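Zoresside Tomato Notes: README

7 min read

Last updated 1 Sep 2022

Hi! You've found the little dataset that started life as a notebook on my kitchen windowsill. I'm Deepika Kurup, I grow tomatoes on a shared plot in Zoresside, and this file tells you what's in the folder, how it got there and where I'd be careful with it. It's long because people keep emailing me the same questions (keep emailing me, I like it, but read this first).

## What you get

One spreadsheet saved as plain CSV, `notes.csv`, with 200 rows. Each row is one tasting of one ripe tomato. There's a second file, `varieties.csv`, which has a line for each variety, with where the seed came from and whether it's a bush or a climber. And there's `scraps.txt`, which is all the stuff that wouldn't fit in a column. I nearly left that one out but Mariama said it was the best part, and she may be right.

37 varieties show up at least once. A few of them show up exactly once, so please don't write to me saying Vanags is the sweetest tomato in the county on the strength of a single fruit.

## Columns in notes.csv

- `id`: just a number. No meaning. There are gaps where I deleted duplicates.
- `variety`: the name on the seed packet or, for swapped seed, whatever the person who gave it to me calls it.
- `plot`: `upper` or `lower`. The lower plot floods a bit in spring.
- `picked`: month only. I didn't write down days until late in the season and I'm not going to make them up now.
- `sweet`, `sharp`, `mealy`: scores from 1 to 5, whole numbers only. Arnar gave a lot of halves and I rounded them up, sorry Arnar.
- `skin`: `thin`, `fine`, `tough`. "Fine" means I didn't notice it.
- `taster`: initials.
- `use`: what we did with the rest of it. Free text, very messy, mostly "sandwich".

Empty cells are empty, I don't use zeros or NA. If your software turns them into zeros, your mealy averages are going to look wonderful and they'll be wrong.

## How the tasting went

We sowed indoors and had everything in the ground by the end of May. Once fruit started coming in we met up at my place, sliced things, and scored them at room temperature with no salt. The no salt rule was Revathi's and it caused more grumbling than anything else in this project! I do think it made a difference, though. With salt everything drifts up to a four and you can't tell a good slicer from a supermarket one.

There were 4 regular tasters: me, Mariama Gyamfi, Revathi Nadar and Arnar Dalsgaard. Tharun Panicker came twice and his rows are in there as `TP`. Tharun doesn't like raw tomatoes all that much, so his sweet scores run low across the board. I left them in. You might want to take them out, it's easy enough to filter.

We knew which variety we were eating most of the time. I tried to do it blind for a while with numbered saucers, but Ledodari is bright yellow with green shoulders and there's no hiding that from people who have been watering it all summer. So treat the scores as opinions from people with favorites.

## Things that went wrong

The variety I call Stemden in the file is probably two different plants. I saved seed from a neighbor's row and half of them came up with potato-type leaves and half didn't. I've split them as `Stemden A` and `Stemden B` where I could tell, and left plain `Stemden` where I couldn't. If you're grouping by variety, decide early what you want to do with those.
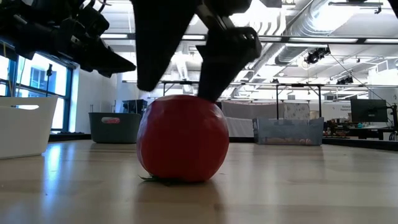 Also, the sharp score changed on us partway through. At first we used it for acidity, and then somewhere in the middle Mariama and I both started using it for overall punch, which isn't the same thing at all. I noticed when a very flat, sour little cherry got a 2 from her and a 5 from Arnar. Rows with an id under 60 are the old meaning. Anything after that is a blend, and I'd lean on `sweet` and `mealy` if you want something steadier.

Blossom end rot took out a lot of the paste types on the upper plot, so they're thin on the ground in here. I only tasted sound fruit. That means the file can't tell you anything about how reliable a variety is, only how it tasted when it made it to the table. Same goes for yield. I get asked about yield constantly and I have no numbers for it, I was too busy making sauce.

## Using it

Take it, chop it up, teach a class with it, make a bad chart and send it to me. Credit "Zoresside Tomato Notes" somewhere if you publish anything. I'd ask that you keep the initials as they are and don't go adding full names to individual rows, even though they're right up there in this file and anyone could work it out.

If you're adding your own tastings, copy the column names exactly, use your own initials and start your ids at 1000 so we don't bump into each other. Spelling of variety names is a lost cause but do your best. I fix what I spot.

## Still to do

- Tidy the `use` column into something you could sort
- Go back over the Stemden rows with Revathi's notebook next to me
- Add the seed swap list, once I find out who has it
- Write down Arnar's green tomato chutney properly, because "a good amount of vinegar" is not a recipe

Contact: Deepika Kurup, via the Zoresside Tomato Notes page | © 2022 Deepika Kurup | Back to top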